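Truteck hand-held grippers: review

Posted April 19, 2024 by Hanane Hajji

We bought 2 of these to collect examples for a policy that puts shopping away. Before that we drove the arm itself by remote control, which was slow and tiring. With the grippers, a person does the job by hand and the recording goes straight into training.

Setting up

Printing and fixing the markers took most of a morning. The manual skips the part on matching the clocks, so Georges Ghanem wrote his own notes. After that it was easy.

In use

The fridge was our main task and we now have 1841 recordings of it. We threw out 362, nearly all for lost tracking when a marker turned too far inwards. The fingertips hold bottles and bowls well. Thin packets are harder — you have to come at them from the side. My wrists ached after an hour, so we swap people often.

Grippers at the fridge or freezer, both pictures: 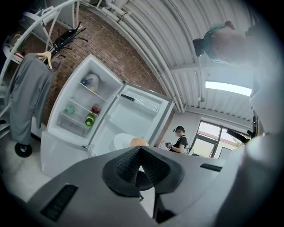
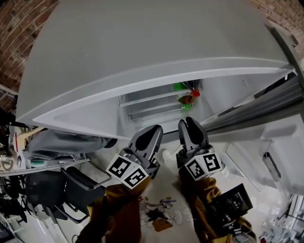

Verdict

Good value if you need a lot of examples quickly. I would like a lighter body and a proper manual. Meriem Benmoussa is trying the Norkska pair in June and will post her own review.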